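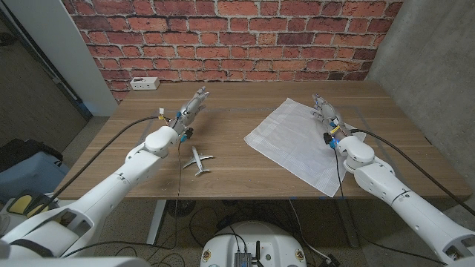 Progress Report to the Dreltness Fund
Giltdale Two-Arm Handling Project
June 6, 2019
Prepared by Thérèse MacLeod, project lead

Dear friends at the Fund,

Thank you for your patience with this one. I had meant to send you a cheerful report full of folded napkins, and there is a fair amount of cheerful news in it, but most of these pages are about a fault we had in the right hand, what we did when it happened, and what we have changed since. You asked us at the outset to tell you about the bad weeks as plainly as the good ones, so I'm going to take you at your word and start there.

What went wrong

As you will remember from the December report, the work this year is about thin cloth. We ask the robot to reach for a napkin, take hold of it with both hands, and spread or wipe with it without dragging the whole thing onto the floor. Cloth is a miserable thing to hold. It weighs next to nothing, the fingertips hardly feel it, and half the time the hand is gripping itself with a bit of fabric in between.

We had got through 1354 logged trials when the right hand closed on a corner of cloth and then didn't open when it was told to. The left arm carried on with its part of the motion, as it had every reason to do, and for a few seconds the two arms were pulling against each other through one napkin. The operator hit the stop. The arms held where they were, the napkin tore along its hem, and one of the wrist cables on the right side was pulled half out of its socket.

No one was hurt and no one was within reach of the arms. I want to be careful, though, not to make too little of it. Our control software ought to have noticed that the hand hadn't opened, and it should have halted both arms by itself. It did neither. A person did it, and a person can be looking at a screen or reaching for a coffee (I have certainly done both).

What we found

It took us longer than I would like to admit to get to the bottom of this, partly because there were two faults and we kept finding the same one over and over and feeling pleased with ourselves.

The first was the cable. The right wrist turns a good deal further in the cloth work than it did in last year's rigid-object work, and the cable had been routed with last year's motions in mind. At the far end of the turn it was being tugged, a little each time, until the connector worked loose and the hand began to miss commands. When we went back through the records we counted 290 missed commands in the trials before the failure, nearly all of them so short that the hand caught up on its own. They were in the log the whole time. We simply weren't looking at that column.

The second was in the software. When the hand missed a command, the program used the last position it had heard as though it were fresh. So as far as the left arm knew, the right hand was doing beautifully. Our colleague Tkachuk traced this one, after a very long evening with the log files, and has my thanks.

What we have changed

The cables at both wrists now have more slack. The connectors get a tug test by hand before every session, and the result goes on the session sheet with initials beside it.

The program now checks the age of every reading from the hands. If a reading is more than 200 milliseconds old, both arms stop and stay stopped until someone clears them. We tried this first with the arms unloaded, pulling the connector on purpose, and it stopped every time. Then we tried it with cloth in both hands, and found that a dead stop leaves the fingers shut on the fabric. We decided to leave that as it is for now - I would sooner lose a napkin than have a hand springing open when no one has asked it to.

We have also gone back to the close contact work, with both hands at the cloth against the wood, at half the former speed. This is where the fingers are nearest to one another and where a stale reading could do the most harm, so we are taking it slowly.

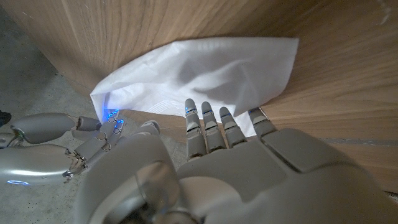 Where this leaves the schedule

We lost just under five weeks. Two of those went to finding the faults and the rest to re-running trials we no longer trusted. The total we promised you for the year was 2783 trials, and I still think we can reach it, though the last stretch will be tighter than I would like. If we have to give something up, it will be the second set of heavier fabrics, which could move to next year without harming the main results.

The cost has been modest. Replacement cables and connectors came out of the repair line, and Storement, who supply our spares, were kind enough to send them quickly. I'm not asking for more money in this report. I would like your agreement to move a small part of the travel line over to spare parts, so that we can keep a full wrist set on the shelf.

Still open

We don't yet have a good answer for the torn-cloth case. If a napkin rips between the hands, the arms can lurch a little as the load goes away, and the new check doesn't catch that, as every reading is perfectly fresh. Tkachuk has a sketch of a fix that watches for a sudden drop in pull. Until it has been tested we are keeping the slow speed and the rule that everyone stays outside the floor line while the arms are live.

I'll send the revised trial plan and the full fault log separately. Do call if any of this worries you, or if you would just like to talk it through. You are very welcome to come to Giltdale and see a session for yourselves.

With warm thanks,
Thérèse MacLeod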